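I'd been wanting to sit down with Ingeborg Schnyder ever since I moved to Flandcombe and saw her little alterations shop, Gurnness, with the crooked curtain in the window. She finally let me in one evening in August, after closing, and we ended up talking until well past nine (sorry, Ingeborg!).

She learned to sew from her aunt, on a treadle machine, and she was hemming school skirts for cash by the time she was twelve. "I charged 70 cents a skirt and I thought I was rich," she told me. "Then I broke two needles in one night and there went the profit."

These days it's mostly zippers, wedding dresses and jeans people can't bear to throw out. I had brought a pair of my own, obviously. She turned them inside out, sighed, and asked what on earth I'd been doing in them. Gardening, I said. "Well, stop kneeling."

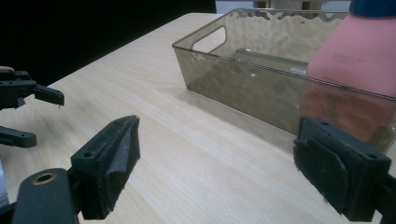

A see-through bin on the tabletop.

I asked whether she ever turns work away. More than you'd think! "Leather, no. Swimsuits, no. And I won't take in a dress for somebody who says she's going to lose weight first. Come back when it's the size you are."

She did close for two winters when her hands got bad, and she hated every minute of it. She tried watercolors. "Terrible. Brown, all of it."

My jeans were ready two days later, with a patch on each knee that I love. She'd pinned a note to the pocket: buy a kneeling pad.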